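Mixed-Item Picking Cell, Pletcombe Site
Progress report to the Selville equipment fund
Period ending 1 October 2019
Prepared by Faith Mabula. Reviewed by Hamisi Muriithi.

1. Status

The cell is on schedule for the November purchasing gate. Spending to date is within the approved envelope, with one line over (see section 3). No request for additional money is made in this report. We do ask for a decision on moving funds between two lines.

2. Work since the last report

The arm was recommissioned at the start of the period after the controller was replaced under warranty. Ro-un Yoon rewrote the homing routine and the joint limits near the bin walls, which had been set too tight for the right-hand end of the bin. The cell has since logged 376 hours of powered time.

The test set now holds 66 household and stationery items, chosen to cover rigid, soft and see-through surfaces. Items are drawn in small groups and tipped into the front compartment of the bin without sorting. Demetrius Blackwood keeps the item register and replaces anything that is crushed or split.

Transparent items remain the weakest class. The depth camera returns partial data on clear plastic, and the planner then picks a grasp point on whatever part it can see, usually the cap. A second lighting position has been tried with mixed results. Soft toys are handled well from most angles.

3. Budget by line

Bin and fixtures: under budget. The sheet-metal bin was made locally and no second unit has been ordered.

Gripper and spares: over budget. Finger linkages wear faster than the supplier's schedule suggested, and we have bought two extra sets from Mushi. At the present rate a further set will be needed before the end of the project.

Cabling and strain relief: on budget. The arm cables were re-routed once to give more slack at the wrist.

Sensing: under budget by around $4,000. The second depth camera was quoted lower than planned.

We request approval to move the sensing surplus to gripper spares.

4. Equipment under review for next year

4.1 Gripper. Two options are being costed – keeping the present jointed metal gripper with a stocked spares kit, or moving to the Nullia parallel unit. The Nullia unit has fewer moving parts but a larger body, and its clearance against the sloping divider has to be checked before a quote is accepted. Lead time is 7 weeks.

4.2 Bin. Paint on the divider is scratched, and along its lower edge it has worn through to metal in patches. Şükran Ersoy has asked for a price on a powder-coated replacement panel and on a bare brushed panel. Changes in surface finish affect the depth readings, so the panel should be settled before the next round of trials. The clamped mounting is to be replaced by bolted brackets in the same order.

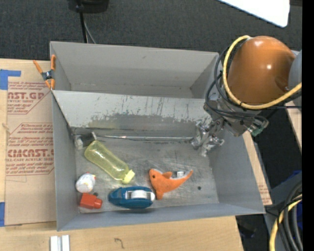

4.3 Cable management. A dress pack for the wrist is priced as an option only. It would be bought with the gripper if the Nullia unit is chosen, as the connector position changes.

5. Risks

Supply of finger linkages is from a single source. A drawing for local machining is in preparation.

The controller warranty ends before the project does. An extension has been quoted and is held as a contingency item.

6. Decisions requested

Transfer of the sensing surplus to gripper spares, as set out in section 3.

Agreement that the divider panel may be ordered ahead of the November gate. Quotes will be forwarded by Şükran Ersoy once both have been received.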